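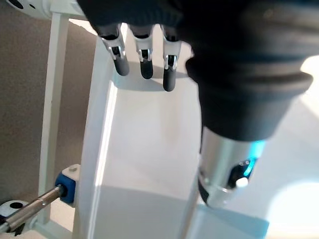
Right, the results are in and I've had my tea, so let me tell you about the thing I've been boring everyone in Pastlow with since August. It's about teaching a three-fingered hand to get stuff out of a bin, and about how much of our training data was quietly making it worse. Thread, longish, sorry in advance 🧵

---

Quick background for people who follow me for the allotment content. We teach the hand by showing it. Someone drives the arm around, picks a thing up, and we record what the wrist camera saw and what the fingers did. Do that lots of times, train a policy on it, let it have a go by itself.

---

We had 400 of these recordings. I was proud of the 400! I did a good chunk of them myself, and there's a knack to it that you only get after your shoulder has started to complain.

---

And the policy trained on all 400 was... fine. A bit dithery. It would come down into the bin, stop just above the object, drift sideways, drift back, half close the fingers, open them again. Like me in front of the fridge.

---

My first thought was more data. That's everyone's first thought. I had a rota drawn up and everything.

---

Then I sat down and watched recordings one after another with a packet of biscuits, which I should have done months ago, and the dithering was in there. It was us! When you're driving the arm and you're not sure the fingers are lined up, you hover. You wait and look. The recording faithfully keeps all of that.

---

Thing is, a person hovering is thinking. The policy can't see the thinking, it only sees a hand that isn't moving above a mug. So it learns that when you're above a mug, a perfectly good thing to do is nothing. And once it's doing nothing, the next view looks the same as the last one, so it does some more nothing.

---

So we wrote a little tool to go looking for it. It's called Kutier (I didn't pick the name, I was outvoted) and all it does is score each recording on how much the hand dithers in the last bit before the fingers close.

---

What goes into the score, for those who care:

- how long the wrist sits still while the fingers are still open
- how many times the wrist changes direction on the way down
- whether the fingers start to close and then open again

That last one does most of the work. A false start on the fingers is poison, far worse than a slow descent.

---

Note it says nothing about whether the grasp worked. Every one of the 400 ended with the object out of the bin, we'd already binned the failures (ha). They were all "good" demonstrations by the only test we'd ever used.

---

We set the cut-off before training anything, wrote it on the whiteboard and took a photo of the whiteboard so I couldn't fiddle it later. After the cut there were 181 left.

---

I did not take this well. More than half! Several of the ones I'd done at the end of long afternoons went in one go. There's a particular run where I was clearly tired and I hover over every single object like I'm defusing it.

---

Anyway. Same network, same settings, same training time, 181 recordings instead of 400. Then the test.

---

For testing we use what we call the Lukáč set, 19 household objects none of which appear in the training recordings. Nine tries at each, starting position shuffled between tries, and the person resetting the bin doesn't know which policy is loaded. That last part is a faff and it's the part I'd least like to give up.

---

What we counted was objects where the policy managed all nine tries. It's a harsh way to mark and I like it, because "usually picks up the sponge" is no use to anybody who wants the sponge.

All 400: four objects out of the 19
The 181: eleven out of the 19

I read it twice and then went for a walk round the car park.

---

Where it helped most was small flat stuff lying on the floor of the bin. With those you've got to commit, get the fingertips right down and close. Any wobble and the object scoots off along the bottom. The old policy wobbled, the new one goes down and gets on with it.

---

Where it didn't help: anything soft and slumpy. There's a beanbag in the set that beats both policies almost equally. I've grown quite fond of it.

---

And where it got WORSE, because there's always one. Tall things right up against the side wall. The new policy is bolder, and sometimes bold means a finger landing on the rim of the bin. I think some of the recordings we cut were slow for a good reason there -- the driver was sneaking the fingers down between the object and the wall and that does take care.

---

So Kutier can't tell careful from confused. Both look like a slow hand. At the moment it throws out both, and for most objects that's a good trade and for the wall ones it's a bad one.

---

The obvious question, which I got asked within a minute of showing the plot: is it the filtering, or is it just that a smaller set happens to train better? Fair. So we picked 181 out of the 400 at random and trained on those.

---

The random lot managed three out of the 19. A touch under the full set, about what you'd guess. So smaller alone doesn't do it, which was a relief, as I'd already told my mum.

---

We only did the random draw once though. One draw! I'd want several before I put it in anything with a reference list. They're queued up and each one ties up the machine overnight, and then there's a day of resetting the bin after that.

---

Other things I'd poke at if I were reviewing this:

- one hand, one bin, one lighting set-up
- the same small bunch of us did all the driving, so the filter may partly be picking out people
- the cut-off was a guess, fixed early, and we haven't swept it

---

On the second one, I checked, and yes, one driver kept far more of their recordings than the rest of us did. They're the one who plays the piano. I kept fewer than anybody. We're not discussing it further.

---

A friend over at Kendach has a similar set of recordings from a two-fingered gripper and has offered to run the same filter over theirs. No idea what'll happen. With two fingers there's less to line up so maybe people dither less to begin with? Or it's all down to the camera view and the number of fingers hardly comes into it.

---

Practical bit, if you collect this sort of data and don't fancy writing a filter. Decide how you're going to grab the thing before you start moving. We now have a rule that you look into the bin, say the grasp out loud ("from above, middle finger over the handle") and only then press record. Feels daft, but the first batch done that way scores much cleaner.

---

Also let people stop when they're tired. Our late-afternoon recordings were dreadful, and mine were the worst of them.

---

Somebody's already asked why we don't just snip out the pauses and keep the rest of the recording. We tried it, quickly. You end up with jumps where the wrist teleports a little, and the policy learns a twitch. It might work with some smoothing. I haven't given up on it, I've just put it below the random draws on the list.

---

Next up is the side wall problem. I want the score to know how near the fingers are to the rim, so being slow next to the wall costs nothing and being slow in the middle of an open bin still does. If that brings the tall objects back without losing the flat ones I'll be unbearable for a week.

---

The filter code will go up once I've taken the rude comments out of it. If you've got your own recordings and want to try it before then, message me and I'll send you the messy version.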